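News > Community > Out and About

DUNMORE — The police department opened its doors in November, and I went, mostly because the flyer promised a tour of the evidence room and chili.

The chili was in the lobby, next to a table of bike locks and a stack of pamphlets on porch theft. Somebody had already walked off with the pen chained to the sign-in sheet. The chain was still there.

Sgt. Barry Mellor led our group, up to 10 people at a time, which in practice meant me, a retired couple and a Cub Scout den that wanted to know who was in jail. It was empty. The scouts took this hard. Mellor let them shut each other in the holding cell for a minute apiece and they came around.

The evidence room is down a flight of stairs behind two locked doors, and you don't go in. You stand at a half door and look. There are shelves of brown paper bags, a wall of bicycles and one garden gnome, tagged. Mellor said the gnome was part of an open case and left it there.

Upstairs, Maarja Avotiņš runs the property crimes desk, which had two cases of theft from parked cars on it and a cold cup of tea. Most of the cars on her list weren't broken into, she told us. They were opened, by the handle, like the owner would. She has given this talk before and looked straight at the adults.
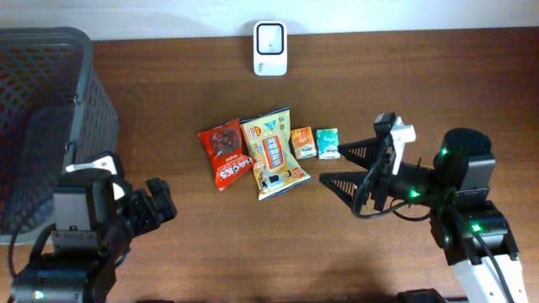 What should you do if you come home and find the door forced? Stay outside, call 911 from the car or a neighbor's house, and let officers go through the place first.

Dispatch was the part I'd have paid for. It's a dim room staffed 365 days a year, and Yeshi Chala has the overnight chair. She had come in on her own time at 2 p.m. to show us the screens. Her favorite kind of caller gives the address first. Her least favorite wants to know when the fireworks start.

The last stop was the parking lot, where the siren got tested by every scout in turn, and then by the retired husband, twice. A man across the street came out on his porch to look, and went back in. I heard him lock the door.

The chili was gone by the time we got back to the lobby. Mellor says the next open house is in the spring, and sign-up sheets are at the front desk. Bring a pen.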